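Gernonley Arm Build: Frequently Asked Questions

This page covers the arm and head-camera build documented on the Gernonley project pages. Questions are grouped by stage. Part references follow the parts list, revision 4.

HARDWARE

Which version of the arm does this page cover?

The two-arm version with the Standov base plate. The earlier single-arm version used a different shoulder bracket and is no longer maintained. The firmware still runs on it, but joint limits must be entered by hand.

Can I build it without a shared workshop?

Yes. The base plate is the only part that needs a drill press. Everything else can be done with a hand drill, a hacksaw, a set of hex keys and a soldering iron. If you do not have a drill press, order the plate pre-drilled or have a local shop do it from the DXF file.

What printer do I need?

Any printer with a 200 mm bed in both directions. The upper arm link prints diagonally and fits with very little margin. Turn off the brim for that part only. Use PETG for the links and the gripper fingers. PLA creeps at the servo mounts, and the horn screws work loose after a few weeks.

How strong is the gripper?

Rated payload is 400 g at full reach, gripper included in the calculation. Closer to the body it will hold more, but the wrist servo runs hot and the firmware cuts torque after 25 seconds at the current limit. Do not raise that limit in the config file to get around it.

The elbow sags when powered. Is the servo faulty?

Usually not. Check the supply voltage at the last servo in the chain with the arm extended. If it drops below the rated minimum, run a second power lead to the elbow. The signal line can stay as it is.

Can I use the Monulholm servo board?

Yes, from firmware 3 onward. Select it in the config file and swap the two outer pins on the signal connector. The pin order is printed on the underside of the board. Early boards have no reverse polarity protection.

CAMERA AND HEAD MOUNT

Does the camera go on the robot or on a person?

Both are supported. The same bracket fits the neck post and the headband. The software reads a mount setting at startup and loads the matching tilt offset, so change the setting when you move the bracket. Footage recorded with the wrong setting can be corrected later with the retilt script.

What tilt angle should I use?

Start at the second notch. For shelf work, both hands should stay in view when they are at chest height. If the forearms leave the view before the hands reach the shelf, go down one notch.

Do I need a depth camera?

No. A plain color camera is enough for the reach and grasp demos. Clear plastic and shiny foil give poor depth readings on cheap sensors, and the Kourkoulas tracker used in this build does not take a depth input.

The tracker loses my hands. What should I check?

Lighting first, then exposure. Lock the exposure; auto mode hunts whenever a white box enters the view. Striped sleeves are fine. Gloves are not, unless you retrain on gloved footage.

SHELF DATA

What kind of shelf footage works best?

Crowded shelves with several copies of one object. A shelf with one cup on it trains a model that finds one cup. Real store shelving has repeated items, overlap, glossy wrapping and a rail across the front that the gripper has to clear. 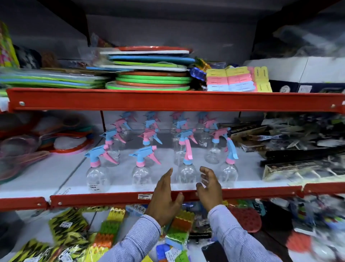 Both hands at the middle shelf, open, in front of the spray bottles.

Why are identical objects harder than mixed ones?

The detector tends to merge neighbors. With clear bottles packed in rows, the bodies blend together and the trigger heads are the only dependable edges. Label each head separately, then link it to its body. If the head colors are swapped between bottles, keep a single class for all of them. Splitting by color doubled our labeling time with no gain in grasp success.

Should I label items on the shelves above and below?

Only if the gripper could hit them. Mark the front rails as obstacles on every level in view. Stacked trays and wrapped packages can share the class "clutter".

How much footage do I need?

The current demo model was trained on 289 clips. Results were usable well before that, though the gripper kept closing on the shelf rail. Add clips with the hands open and not touching anything, or the model will predict a grasp on every approach.

Can I film in a store?

Ask the manager first. Keep other shoppers and the register out of view.

SUPPORT

Where do I report a fault?

Use the issue tracker. Attach the startup log, the config file and a photo of the wiring. Reports without a log are closed.

When is the next parts list revision due?

May. The base plate hole pattern will not change.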